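Fruit, Soft

1. The Red

Cherry Mae Dumlao had been given the grapes because of what she did to the melons. She was not to be let near melons again until December, and possibly not then.

"Red in the bags, green in the crate," said her aunt, who ran the Talavera end of the market hall and had never been known to finish a sentence with please. "Lift by the stem. If you squeeze one I'll hear it."

Cherry Mae believed her. She had once dropped a single plum behind the scales and been asked about it at Easter.

The red ones came in pinkish bags that crackled like gossip. She took hold of a bunch and considered it. It was dark and shiny and looked expensive, like the shoes of somebody about to refuse you a loan.
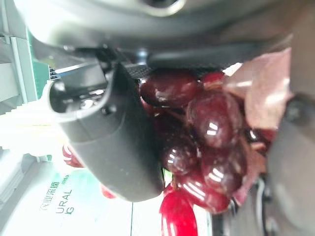
2. The Green

Mr Zorko came at the usual time for the green. He bought the same grapes each week and complained of the last lot.

"Sour," he said.

"You ate them, though."

"I'm not made of money."

He leaned over the crate, a plain pine thing with gaps between the boards, through which in her first week she had lost 78 grapes and most of her good name. It lived on top of a grey cart whose wheels went where they liked. Her aunt had paid 580 for the cart and mentioned the sum whenever it was leaned on. Mr Zorko leaned on it.

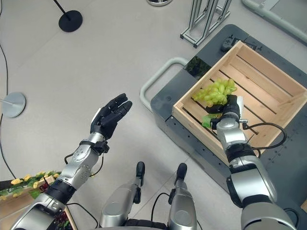 "Is there a leaf in with those?" he asked.

"There is."

"Do I pay for the leaf?"

Cherry Mae looked round for her aunt, who was shouting at a man about leeks. A decision of her own, then. She had made 3 since starting and two had been melons.

"The leaf's free," she said.

Mr Zorko thought this over. He had come in ready to be robbed and it seemed to upset him. He asked for a second bunch, to see if there was a leaf in that as well, and when there wasn't he was so pleased to have a grievance again that he paid for both and forgot his change.

"What did you tell him?" said her aunt, arriving with a leek.

"That they were sour."

"Good girl. Do the pears."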